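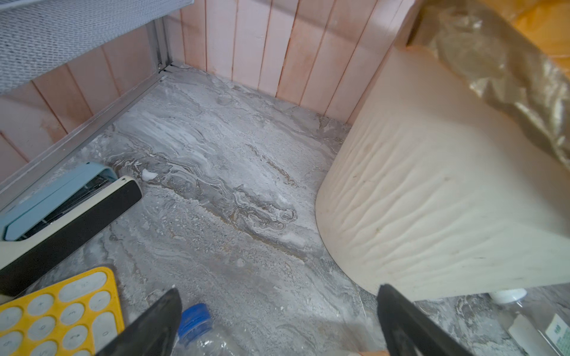
Wrist camera, Boltberg fingers open, clear bottle between them.

Subject: Re: [gripper-bench] Boltberg or Aasen fingers for clear bottles?

Hi Indira, hi all,

Good timing, I've had both sets on the arm this week and I'm having far too much fun with them! We're up to 311 grasps with the Boltberg pair and 218 with the Aasen pair, all on the same Dimport controller with the same force limit, so it's a fair fight apart from the numbers being uneven (I'll catch up).

On the marble top the Boltberg fingers are lovely. They're flat and long, and they'll take a bottle lying on its side or a stapler without any change of settings. The Aasen ones have a softer pad and hold a thin bottle with less squashing, but they're wider at the tip and I kept nudging whatever was next to the target. If your shelves are as crowded as mine, that matters more than the pad.

Now the camera. I've got the Osport on the wrist at the moment and I like it a lot, it's small and the view takes in both fingertips. Close up is where it struggles. With a clear bottle standing in front of frost, the edges go soft and you get bright streaks down the side of the plastic, and our detector then latches on to the printed label of the next thing along. 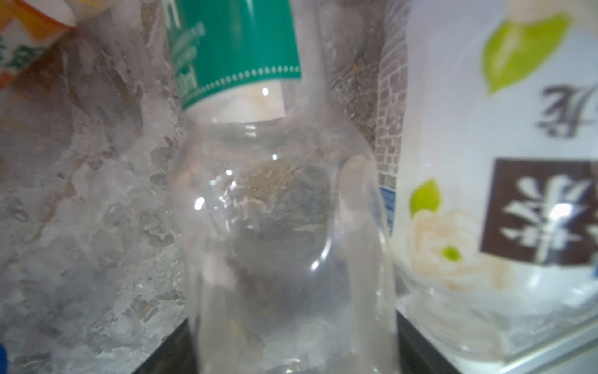
What helped most was taking the guess at the bottle's position from further back and trusting it for the last bit of the approach, with the fingers closing slowly until the force reading changes. Crude, but misses in the cold compartment went down to six in the last batch, and I was so pleased I ran the batch again before lunch.

Two things I'd still like to try: a matt cover over the lamp to cut the glare, and the Aasen pads glued on to the Boltberg fingers. Sharada, do you still have that spare pair of pads? I'll pay the postage.

Happy to send logs to anyone who wants them, just reply off list.

Mirjana

On Fri 27 July, Indira Raju wrote:

Hello everyone,
We have money for one set of fingers and can't decide between Boltberg and Aasen. Most of our objects are drinks bottles, many of them clear, some in a freezer drawer. Has anyone run the two side by side? Also, does the Osport camera cope at short range, or should we mount something on the forearm instead?
Thanks,
Indira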